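핸드그리퍼 키트 임대품 입고 점검표 및 의견

대상: Rurkent 양손 핸드그리퍼 키트(좌·우 1조), 임대 제안품
공급: Gbeho
검토: Fekby 작업실
점검자: Seidu Darko(기구), Amerley Atinga(작업 시험)
확인: Hryhorii Karpenko
점검 시기: 8월, 오전

판정 표시: 적합 / 조건부 / 부적합 / 미확인
조건부와 부적합 항목에는 반드시 의견을 적는다. 미확인은 계약 전에 다시 본다.

1. 포장 및 구성품

1-1. 운반 상자 외부 파손 없음. 적합
1-2. 좌측 그리퍼, 우측 그리퍼 각 1대. 적합
1-3. 충전기와 케이블. 적합
1-4. 예비 핑거 패드. 부적합
의견: 구성표에는 있는데 상자 안에 없었음. Gbeho 담당자 Comfort Wumbei에게 연락했고 별도 발송하겠다는 답을 받음. 도착할 때까지 부적합으로 둔다.
1-5. 사용 설명서. 조건부
의견: 영문판만 들어 있음. 비상 정지와 충전 부분만이라도 국문으로 옮겨 상자 뚜껑 안쪽에 붙일 것.
1-6. 양손 합계 중량 1375g, 제안서 기재값과 일치. 적합

2. 외관 및 기구부

2-1. 흰색 플라스틱 하우징에 균열, 들뜸 없음. 적합
2-2. 측면 원형 캡 고정 상태. 적합
의견: 손으로 돌려도 움직이지 않음. 우측은 손톱이 들어갈 만한 틈이 있으나 유격은 없다.
2-3. 손잡이와 본체 연결부. 적합
2-4. 핑거 끝단의 날카로운 부분. 적합
의견: 면장갑으로 세 번 훑었을 때 걸리는 곳 없음. 모서리가 각져 있으니 얇은 니트류는 따로 시험해야 한다.
2-5. 관리 라벨 부착 및 판독. 조건부
의견: 빨간 테두리 라벨은 붙어 있으나 글씨가 작고 흐려 작업 거리에서는 읽기 어렵다. 좌우가 바뀌면 기록 전체를 버려야 하므로 손잡이 쪽에 L, R을 크게 적은 라벨을 추가할 것.
2-6. 나사 체결. 적합
의견: 본체당 나사 6개 모두 확인. 풀림 방지 표시는 없음. 우리 쪽에서 페인트 마커로 표시한 뒤 사용한다.

3. 전원 및 표시등

3-1. 전원 투입 후 좌우 녹색 표시등 점등. 적합
3-2. 작업 자세에서 표시등 확인 가능 여부. 조건부
의견: 우측은 띠 모양이라 잘 보인다. 좌측은 손을 비틀면 점 하나 정도로만 보이므로 작업자에게 미리 알려 줄 것.
3-3. 60분 연속 사용 후 하우징 온도. 적합
의견: 손으로 만져 미지근한 정도. 온도계 측정은 하지 않았음.
3-4. 충전 중 사용 금지 기능. 미확인
의견: 설명서에는 충전 중 동작이 막힌다고 되어 있다. 점검 당일에는 케이블 길이가 짧아 시험을 못 했다.

4. 작업 장소

4-1. 침대 위 물건 정리. 적합
의견: 작업용 천만 올려놓고 시작. 베개와 이불은 옆방으로 옮김.
4-2. 바닥 케이블과 걸림 요소. 적합
4-3. 조명. 적합
의견: 그림자가 강하면 천의 접힌 선이 잘 안 보인다. 커튼을 친 상태에서 천장등만 켜고 진행.
4-4. 매트리스 커버 고정. 조건부
의견: 고무단이 있는 커버인데도 주름이 남는다. 핑거가 커버를 같이 집을 수 있으니 시작 전에 네 모서리를 다시 당길 것.
4-5. 작업자 뒤쪽 여유 공간. 적합

5. 천 다루기 시험

작업자: Amerley Atinga
시험품: 푸른색 천 한 장, 녹색 커버를 씌운 침대 위
5-1. 양 끝을 집어 수평으로 펴기. 적합
5-2. 집은 상태에서 천의 미끄러짐. 적합
의견: 끝을 여러 겹으로 모아 집었을 때가 안정적이었다. 한 겹만 집으면 우측에서 두 번 빠짐. 핑거 패드 마모인지 힘 조절 문제인지는 예비 패드가 오면 비교한다.
5-3. 커버를 함께 집는 현상. 조건부
의견: 그리퍼를 눕혀 접근하면 한 번씩 커버가 딸려 올라온다. 끝을 살짝 들어 집도록 안내하면 줄어듦. 작업 지침에 넣을 것.
5-4. 좌우 그리퍼 간 충돌. 적합
의견: 천을 반으로 접을 때 상단 돌출부끼리 가까워진다. 닿지는 않았음.
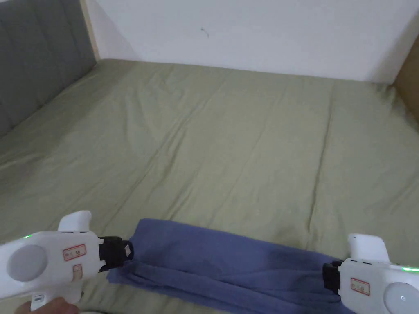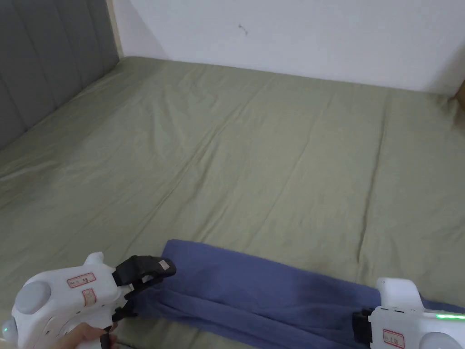
푸른 천의 양쪽을 좌우 그리퍼로 다루는 작업

6. 작업자 안전

6-1. 손가락 끼임. 조건부
의견: 핑거 안쪽에 반대 손을 넣지 않도록 교육해야 한다. 천이 엉켰을 때 무심코 손으로 빼려는 동작이 가장 걱정된다. 전원을 끄고 빼는 순서를 먼저 연습시킬 것.
6-2. 손목 부담. 조건부
의견: 60분을 다 채운 뒤 Atinga가 왼쪽 손목이 뻐근하다고 함. 중간에 쉬는 시간을 넣고, 손목 보호대는 원하는 사람에게 지급.
6-3. 허리 자세. 부적합
의견: 침대가 낮아 계속 숙이게 된다. 낮은 의자를 두거나 높이 조절이 되는 작업대에서 먼저 진행한다. 같은 조건으로 장시간 작업은 승인하지 않는다.
6-4. 장신구와 긴 소매. 적합
의견: 반지, 팔찌는 빼고 소매는 팔꿈치까지 걷음.
6-5. 비상 시 내려놓을 자리. 적합
의견: 오른쪽 협탁 위에 수건을 깔아 둠. 침대 위에 그냥 내려놓지 않는다.

7. 위생 및 보관

7-1. 핑거 닦기. 적합
의견: 마른 천으로 보풀 제거. 알코올 사용 가능 여부는 Gbeho에 문의 중.
7-2. 손잡이 소독. 미확인
의견: 여러 사람이 돌려 쓸 예정이므로 계약 전에 답을 받아야 한다.
7-3. 상자 내부 완충재. 적합
7-4. 보관함 잠금. 적합
의견: 열쇠는 Karpenko가 보관. 반출할 때 대장에 이름과 시각을 적는다.

8. 다른 제안품과 비교

같은 시기에 검토한 Korine 키트는 더 가볍지만 손잡이가 굵어 손이 작은 사람이 쥐기 어렵다. 천을 집는 힘은 Rurkent 쪽이 낫다. 임대료 차이는 크지 않으므로 교체 부품 공급 조건을 보고 정하는 것이 좋겠다. Korine 점검표는 Korkor Odoi가 따로 작성했고 같은 폴더에 있음.

9. 종합 의견

조건부 승인. 단기 임대는 가능하며 연간 계약은 아래 사항이 처리된 뒤에 다시 논의한다.

- 예비 핑거 패드 수령 및 미끄러짐 재시험
- 좌우 구분 라벨 부착
- 충전 중 동작 차단 확인
- 손잡이 소독 방법 회신
- 작업 높이 개선 후 허리 자세 재점검

Karpenko 추가 의견: 6-3은 키트의 결함이 아니라 우리 작업실 문제이므로 Gbeho에 보내는 회신에서는 뺄 것. 5-3은 회신에 넣고, 끝이 둥근 핑거가 따로 있는지 물어봐 주기 바람.

Darko 답: 회신 초안에 반영함. 나사 표시는 오후에 완료.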